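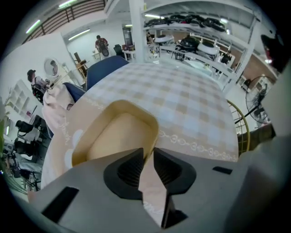 Ese Adebisi: Okay but the demos disc is the reason to buy this thing, and I will not be moved. I've played the Grurnard reissue front to back four times since it showed up and I keep going back to side three.

tapehiss_tom
Four times already! I'm on my second pass and still stuck on "Kodgate." The album version always felt so huge to me, with the organ and the handclaps, and now there's this tiny version with one guitar and a chair creaking. I had to sit down. Same words, completely different song.

marlow77
Going to be the grump. The demos are nice to hear once. What I wanted was a good remaster of the actual record, and they made it louder and called it a day. Put the original pressing of "Salt Road" next to the new one and listen to the drums. The old one breathes.

Ese Adebisi
marlow77, did you compare them at the same volume? I did, on the same turntable, and I like the new one better on everything except the last track. The bass on "Salt Road" finally sounds like a person playing a bass. (I'll give you the last track. The cymbals are rough.)

marlow77
Matched by ear, so take it for what it's worth. I still hear it.

Welington Cavalcanti
Oh, I'm so glad this thread exists. I bought the first pressing at a Grurnard show, when they were opening for Ogunleye and playing to maybe half a room. They did "Kodgate" third and people stopped talking at the bar. You never see that for an opener! So I came to this box with way too much feeling and I still think it earns it. The live side is from that same tour, and the between-song mumbling alone is worth it to me.

I do agree with marlow77 a little. The remaster isn't the selling point.

pinkslip
Is the live side the whole set or cut down? The sticker says 40 minutes and I remember them playing longer than that.

Welington Cavalcanti
Cut down. There are 11 songs on it and they were doing a couple of covers back then that aren't there. Rights stuff, I'd guess, but I don't know.

tapehiss_tom
The missing cover hurts. They used to do that slow waltz one as the closer and it was better than half the originals. Sorry, it was.

pinkslip
Half the originals?? On THAT album? Name them.

tapehiss_tom
"Paper Mayor" and "Paper Mayor (Reprise)."

pinkslip
...fine.

Ese Adebisi
"Paper Mayor" is great and you are both wrong - the demo has an extra verse about the sister and it fixes the whole middle of the song. Go listen again with the lyrics in front of you.

marlow77
Okay, I went back for the extra verse. That one's good. I'd have kept it on the record.

dustyinner
Anybody know if Grillel is doing another run? My shop had one copy and it was gone by noon. Mine would be for my brother, who wore out the CD in his truck.

tapehiss_tom
The first run was 500 numbered copies and then an unnumbered one with the same discs and a plainer sleeve. I'd look for the plain one. The label's page said September for more.

Welington Cavalcanti
Plain sleeve here too and it sounds the same as my friend's numbered one. The booklet is the same in both - get it for the handwritten lyric pages if nothing else. There's a crossed-out line in "Salt Road" that I can't stop thinking about.

dustyinner
Thank you both! Ordering the plain one tonight. Which side should he start with?

Ese Adebisi
Side three!!

marlow77
Side one, like a normal person.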